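Workshop notebook, convention bench
13/12/2025
Entry by Nana Aidoo. Present: Nhyira Korletey, Jhosep Ríos. Tyra Moen by phone for the venue questions.

Purpose: full dry run of registration, badge printing and interpretation audio for the diaspora associations' convention at the Sjöberg center. Registration is capped at 400. Opening plenary in the main hall, investment sessions in the side rooms, consular desk in the lobby.

Registration import

Took the export from the sign-up site and loaded it into Pladidley on the bench laptop. First load failed on the country field. The form has two country questions, country of residence and country of family origin, and both come out of the export under the header "Country". Pladidley keeps the second and drops the first without a warning. Renamed the headers by hand in the file and reloaded. Ivana to change the form so that the export is right at source. Until then, do not use the automatic sync.

Name fields: given name and family name do not work for a good part of this list. Several delegates have one name only and typed a period or a dash in the other box. Those print. Added a rule to blank any field with no letters in it. Also found people who put their full name in both boxes. No rule for that, Jhosep went through and fixed them by eye. The badge now takes a single "name as it should appear" line, large, with the organization under it, and ignores the split fields completely. We should have asked for it that way in August when the form was built.

Accents: the default label font has no glyph for some of the characters we need and substitutes a box. Switched to the other sans on the printer and reprinted the worst cases. Jhosep's own name was the first to fail, so it is now the test badge. Font has to be loaded on every printer separately. It does not travel with the template.

Badge printing

Batch of 20 through the left printer, then the same batch through the right one. Left printer feeds square. Right printer drifts toward the top edge as the batch goes on, and by the last badges the top of the name touches the slot. Cleaned the roller, ran it again, less drift but still there. Swapped in the spare roller: no visible drift. Old roller is in the scrap box with tape on it. Order another before we travel.

The delegate category is carried by a color band along the bottom. Delegate blue, speaker orange, press gray, consular green. Under the warm lights at the back of the shop the gray and the green are hard to tell apart at arm's length. Changed press to white with a black border. The category is also printed in words, so door staff have something to fall back on.

QR codes: first version held the full record as text, which made the code dense and slow to read. Now it holds only the registration ID. The door tablets look up the rest locally. With the network cable pulled, scans still go through and queue. Plugged back in and the queue cleared. One duplicate appeared in the log, from a badge scanned on both tablets while they were offline. That is expected behavior and harmless for attendance, but it would matter for the lunch tickets. Lunch stays on paper.

Interpretation audio

We have 43 Flonulen receivers on the shelf that pass a basic power-on check. The language survey says we need more for the plenary. Tyra says the Sjöberg center can lend a tray of theirs, but theirs are a different band, so they need their own transmitter and their own channel card. Decision: ours go to the plenary, theirs go to the Vila room for the property and tax session, and the two sets are never mixed on one table. Colored tape on the backs.

Channel plan: floor on A, English on B, Spanish on C, French on D. Nhyira walked the length of the building with a receiver while I read from the draft program. Hiss past the loading door, clean everywhere before it. Noted a low hum on C with the booth lamp on. Moved the lamp supply to the other strip and the hum went away. Cause not confirmed. Label the strip and keep lamps off it on site.

Battery run: left 20 receivers on at mid volume from the start of the session. All still on when we packed up, indicators green. That covers the plenary but says nothing about a full day. Repeat overnight.

Staff identification 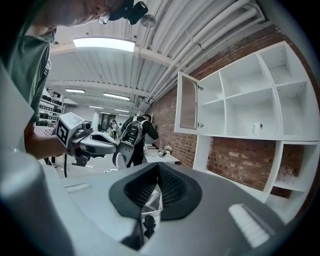
Tyra asked how delegates are supposed to find a helper in the lobby when the staff wear the same lanyards as everyone else. The proposal on the table was plain shirts with the association mark on the chest. I am against a small mark. Take the T-shirt in the photo: sage green, with a small dark printed logo on the chest. The color takes up a lot of the view and the logo very little of it, and once somebody leans over a desk the chest is the first thing to be hidden. Use one solid shirt color for all helpers and put HELP in block capitals across the back. Ivana to get a price. Avoid green, it is taken by the consular band.

Same argument for the lanyards. Badges flip. Print both sides, same content, and accept the extra ribbon.

Open items

Form export headers: Ivana.
Font on all printers, including the spare: Jhosep.
Spare roller: me.
Overnight battery run: Nhyira.
Transmitter power and a place to stand the mast in the Vila room: Tyra to ask the center. They want a drawing with cable routes, and the one we sent has the stage on the wrong wall.
Late speaker names: no cut-off has been agreed. I want one in writing before the batch is printed. Anything after it gets done at the desk on the left printer.

Template saved in the shared folder as the current version, previous one moved to old. Bench laptop left on charge.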